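Taking the old tower apart, part one
February 19, 2020
by Jaime Quintela

I have wanted to do this for so long! The old desktop has been sitting under the stairs since we moved, and every time I went looking for the vacuum bags I'd bump my shin on it and think, one of these days I'm going to open you up and see what's worth keeping. Well, February is cold and gray, I had a long afternoon free, and I finally went for it.

A little history first. I bought this machine used from a shop called Godoy, which was two doors down from my first apartment and is now a place that sells candles. I paid 89 dollars for it, and it did my taxes, my photo sorting and more than 300 hours of one particular farming game that I will not name because my sister reads this. It was loud and slow to wake up and I was very fond of it.

The plan was simple: get it on its side with the cover off, look at everything before touching anything, and then work out which parts come out first. I'm a big believer in the looking stage. The last time I did a job like this (the Stasach printer, some of you remember) I went straight in with a screwdriver and ended up with 26 screws in a cereal bowl and no idea where a single one of them belonged. It did go back together. It also rattled from that day on.

So, cover off, and a good long look.
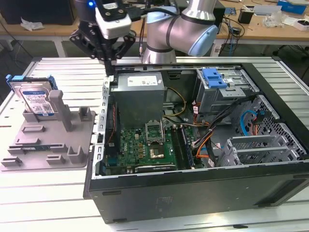

The tower on its side, with a hard disk drive standing up in the gray holder on the left.

Isn't it great in there? I had forgotten how roomy these older cases are. The power supply has its own corner, the board is laid out so you can read it like a little town map, and the drive cage has that bright blue plastic latch, which I love. Somebody decided that the bits you're supposed to grab should be blue, and it works so well that I barely needed the manual. I wish every appliance in my kitchen did the same.

The processor socket is empty, with the metal bracket standing up. Those sockets make me nervous, so my rule is that no tools and no coffee cups pass over that part of the board, ever. If you're doing this at home and you've got an open socket, find the plastic cover for it if you still have one. I keep mine in a mint tin with the spare jumpers.

The parts holder is my favorite thing on the table. It's 3D-printed, with raised posts and slots, and a drive fits upright in the back slot with its label facing out. I used to stack drives flat on a dish towel – don't do that, they slide, and you end up lifting three to read the one on the bottom. Standing up they take no space at all and you can see what you've got.

Then there are the cables. I think cables are what puts most people off opening a computer, and I understand it, because it does look like a plate of noodles the first time. But take it slowly and it sorts itself out. The wide, colorful bunches are power. The flat-ended blue one is SATA, so that's data, and it goes between the board and a drive. Once you've got those two ideas straight you can follow nearly anything in there with a finger.

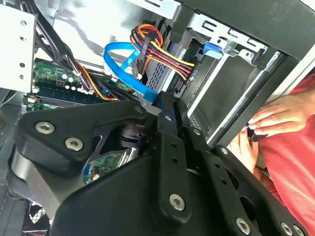
My trick for the data cables is to hold the plug itself, never the cord, and to ease it straight out. Some of them have a tiny metal clip you have to squeeze and some don't, so have a feel before you pull. The power connectors can be stubborn. I rock them very gently from end to end, and if one really won't budge I go make a sandwich and try again with fresh hands (I'm serious, it's my most successful technique).

For labels I use the Flitetti paper tape, the kind meant for freezer bags. It takes ballpoint, it peels off clean, and a roll lasts me forever. Each cable gets a flag with where it came from, written in the plainest words I can manage. "Drive, top" is a good label. "Misc 2" is a label I have really written in my life, and it helped no one.

A few people asked after my last post what I plan to do with the parts. The memory is promised to a neighbor whose machine takes the same kind. The drives I'll check one at a time and wipe before they go anywhere. The case I'm keeping, because I have an idea about turning it into a music box for the den, and the Giddale forum has a wonderful thread on that exact project, 55 pages long, which I have been reading in bed like a novel.

Next time I'll get into pulling the drive cage and cleaning out the dust, which I'm looking forward to more than is reasonable. If you have a favorite brush for that job, please tell me in the comments! I've been using an old pastry brush and it sheds.

Contact | © 2020 Jaime Quintela | Back to top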